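A Day Inside the Ogilvie Tile and Brick Works
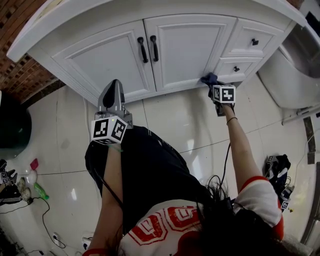

Can you visit the works without being in the building trade?
Anyone can come on the open day, and most of the people in my group had never bought a brick in their lives. You put your name on the list at the gatehouse, pick up boots if you need them, and wait for the next tour.

I have wanted to get inside the Ogilvie works ever since we moved to this side of the valley. You can see the chimney from the bus stop, and on cold mornings the steam hangs over the clay pit like a second hill. They open the gates to the public once a year, and this year it fell on 19th November, which meant gloves, a wool hat and a flask of tea that I finished before I even got to the parking lot.

Our guide was Blair Ogilvie, the fourth of the family to run the place, and he talks about clay the way some people talk about their dogs. We started at the pit. The clay comes out in two colors, a yellowish one from the upper layer and a blue-gray one from farther down, and they blend them before anything else happens. He passed a lump of each around. The blue one feels like cold butter! The yellow one is gritty and leaves your hands looking as if you've been eating cheese puffs. Both of them fire red, and I still find that hard to believe even after he explained the iron to me twice.

From there you go into the mixing shed (loud, very loud, take the earplugs) and then along a walkway above the extruder. A long column of clay comes out like toothpaste and a row of wires drops down through it, and there are your bricks, soft enough to take a thumbprint. Some of the old ones in the yard do have thumbprints. There is one with a cat's paw in it that has been sitting on the office windowsill since Blair's grandfather's time, and every kid on the tour wanted to hold it.

The drying rooms were my favorite place to stand, mostly for the warmth. The bricks stay in there for days before they are allowed anywhere near the kiln, and the smell is wonderful, like rain on a dirt road. I could have stayed an hour. Craig Rennie, who runs the kilns, came to fetch us and told us that the big one holds about 900 bricks to a car, with the cars creeping along on rails so slowly you have to line one up against a post to see it moving. He let us look through the spyhole, two at a time. It's a small orange circle and then your eyes adjust and you can make out the edges of the stacks glowing. I got back in line and went again.

After the kiln came the hand-molding shop, which I hadn't known existed. They still make special shapes there for repair jobs: curved pieces for wells, long thin ones for old chimneys, and pierced ones for garden walls. The molds are kept on shelves right up to the roof, 1,349 of them according to the ledger, and Tirta Liem, who has been molding for 27 years, can find any one of them without looking at the labels. She threw a lump of clay into a mold, scraped off the top with a wire and turned out a perfect coping brick in less time than it takes me to butter toast. Then we had a turn. Mine came out with one corner missing and she was very kind about it. You can have yours fired and pick it up later, so I wrote my initials in the base and handed it over.

Lunch was in the old stable: barley soup, rolls, and a ginger cake that sold out while I was still choosing. I shared a table with a retired bricklayer called Craig Swanson who had come to see where all those bricks had been coming from. He taught me the names of four bonds using sugar packets, and I can remember three.

A few practical bits. Tours leave every 35 minutes and the early ones are quieter. The walkway has open stairs, so strollers stay in the stable. Parking is on grass and gets muddy by noon. The seconds pile is behind the office, cash only, and worth leaving room in the trunk for. I came home with enough to edge the herb bed, plus a little one with a swirl of yellow clay right through it, and that's holding the back door open as I type.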